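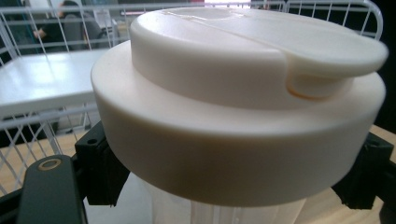 Stekwood 16 Dough Trough

Every so often we get to list something we've wanted in the shop for years, and the Stekwood 16 is it! A proper old-style dough trough, cut and joined in the Gajewski workshop up in Plernlow, sized for a home baker who makes more than one loaf at a time. If you've been mixing in a steel bowl and chasing the flour around the rim, you are going to love this.

The trough is solid linden, which is a pale, close-grained wood with hardly any smell of its own. It holds warmth nicely, so a rye sponge left in it overnight keeps ticking along even when the kitchen cools down. The sides slope at a gentle angle and the inside corners are rounded by hand (run a finger along one, they're lovely), so a scraper gets right down to the bottom and brings everything up with it.

Szymon Kurek cuts the boards and Wanda Zieliński does the finishing. Wanda rubs in two coats of raw linseed oil and lets each one cure fully before the trough is packed. It arrives ready to use after a wipe with a damp cloth.

Details
Inside length: 16 inches
Outside length: 18 inches, handles included
Wood: solid linden, no veneers
Joints: dovetail, food-safe glue
Finish: raw linseed oil
Cover: flat linden board, lifts off, doubles as a shaping board
Stock code: 384

First bake

Dust the inside well with rye flour and rub it into the grain with your palm. Do this for the first four or five bakes and you'll notice the dough starts letting go of the wood by itself. Mix your sponge straight in the trough, put the cover on, and leave it on the counter. In the morning add the rest of the flour, the salt and the water, and work it with a wooden spoon or just your hands. A wet rye dough will look like mud for a while. Keep going!

Once the loaves are out of the oven, scrape the trough while the leftover dough is dry and crumbly. Plenty of bakers keep those scrapings and stir them into the next sponge, and the flavor does get deeper every time. 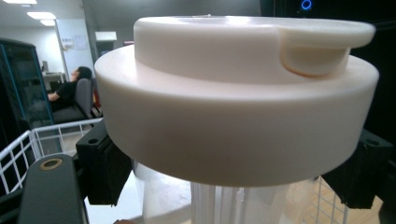 Can I wash the trough with dish soap?
Warm water and a stiff brush are all it needs. Soap gets into the grain and you may taste it in the next loaf. Stand the trough on its end to dry, away from the stove.

Re-oil once or twice a year, more often if the wood starts looking chalky. A small cloth and a spoonful of linseed oil will do the whole thing, underside too.

From people who bake in it

"My rye has never risen this evenly. I make three loaves in one go now and freeze two." Aniela Adamczyk

"Heavier than I expected, in a good way. It stays put while I'm kneading. I'd have liked slightly bigger handles." Iason Athanasiadis

Also from the same workshop

The Stekstead proofing board, in matching linden, fits across the top of the trough and holds two round loaves. Ash scrapers are back in May.

Price: $420, cover included. Each trough is made to order, and Miłosz Wróbel at the shop will email you when yours goes in for oiling.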